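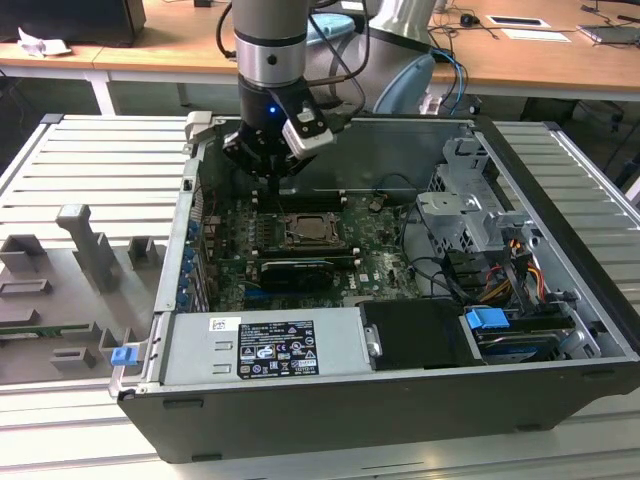 Fingers over the memory slots, Dell on its side

Hi all,

Gwion James wrote:
> Did you ever settle on fingers for the RAM job? We've got
> the Plilar pair and they feel a bit fat for it.

We're on the Sosteo ones now, Gwion, and I much prefer them! The narrow tips get down between the slots nicely. I did 92 tries on Saturday with each set, same tray, same arm speed, and the Plilars kept nudging the latches – drove me mad.
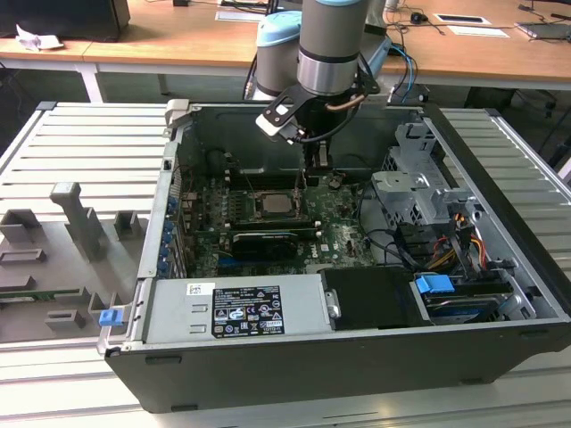

Gripper over the board, fixture tray on the left

The fixed camera is fine for lining up with the case, but I wouldn't trust it for the last 3 mm. For that I switch to the wrist view.
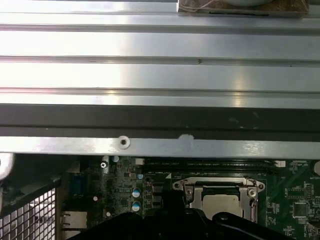 Wrist camera, gripper over the CPU socket

Shiny metal is the pain here (look at those highlights). Ayana Lemma reckons a shorter exposure would help, so I'll try 900 next. Has anyone run the Randico controller with two cameras at once?

Cheers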